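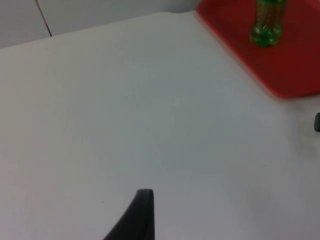 Sketen is a method for teaching robot arms to pick up and move objects from human demonstrations. It was developed at the Drevport laboratory and belongs to the family of imitation learning methods. Its main feature is that it combines the view of cameras placed at the wrist with the view of a fixed camera, and decides at each step how much weight each view should receive.

Background

Earlier methods usually joined all camera views with equal weight. This works well when the object is visible in every view. A wrist camera, however, often sees only the lower part of a tall object, and it loses the object completely when the arm turns away. A fixed camera keeps the whole table in sight but gives less detail near the fingers.

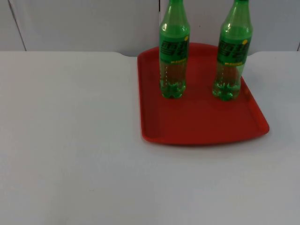
Method

The operator guides the arms through the task, and the images are stored together with the joint positions. A small network, called the view gate, is then trained to give each camera a weight between zero and one. The second network, which predicts the motion, receives the weighted images. Both are trained together, and the gate needs no labels of its own.

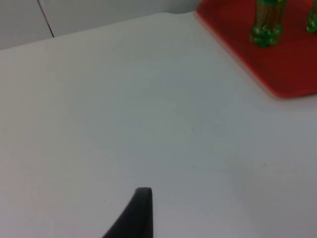

Transparent and half-transparent objects are a known difficulty, as their color changes with the surface behind them. For this reason the developers included bottles and trays of strong color in the Flerkton task set, which contains 291 demonstrations in 3 tasks.

Results

In the bottle task, each method was tested in 100 trials. Sketen completed 84 of them, and the version with equal weights completed 67. Most failures of both versions happened during the closing of the fingers.

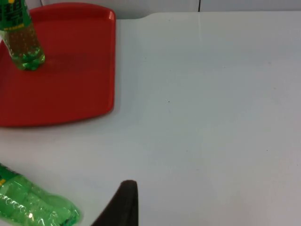
Wrist camera view with one bottle upright on the tray and another lying on the table.

Limitations

The gate reacts slowly when the light changes suddenly. The method was also not tested with moving cameras other than those at the wrist.

See also

Rostami gate
Imitation learning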